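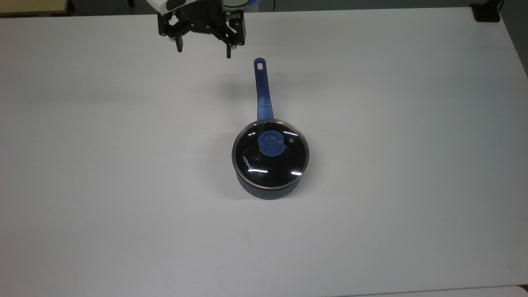 I've worn the same ring on my right thumb for 8 years and I couldn't have told you a thing about how it was made until I spent a day in Arnby with Tharushi Dissanayake. She works out of a narrow workshop behind the old Delacroix bakery, and she'd agreed (bravely, I think) to let me make a silver band from scratch.

I turned up at ten with cold hands and far too many questions. Tharushi gave me tea and a strip of sterling, then sat me down at the bench. "Bend it, you won't hurt its feelings," she said. I did hurt its feelings. My first go looked like a paperclip somebody had chewed.

Silver gets stubborn as you work it, so you heat it until it glows a dull pink, cool it and start again. She calls this giving it a nap. After three naps my strip finally met at both ends, and then came the soldering, which I'd been dreading since breakfast! You paint on flux, lay a speck of solder across the join and chase it with the flame. It sits there doing nothing for ages, and then whoosh, a bright line runs down the seam and you forget to breathe.

Tharushi trained as a bookkeeper and took up jewellery at evening classes in Grimgate, where she made 64 rings before she sold one. She still has the first few in a tobacco tin. They're lumpy and rather lovely, and I liked them more than she does. Her own range now is called Neler, all hammered bands and little domed studs, and the hammering is done by eye. I asked whether she'd ever thought of having them cast to save time. She pulled a face and passed me the sandpaper.

Oh, the sanding. It went on for most of the afternoon, one grit after another, until my fingertips were grey and I'd stopped talking, a rare thing. Then she showed me how to add texture with a ball hammer over a steel mandrel, turning the ring a touch after every tap. I got carried away and it went up a size, so it's a forefinger ring now.

She runs the classes from February until early summer, two people at a time, and you take home whatever you make. Mine has a flat spot near the join and I haven't taken it off yet, even for the washing up.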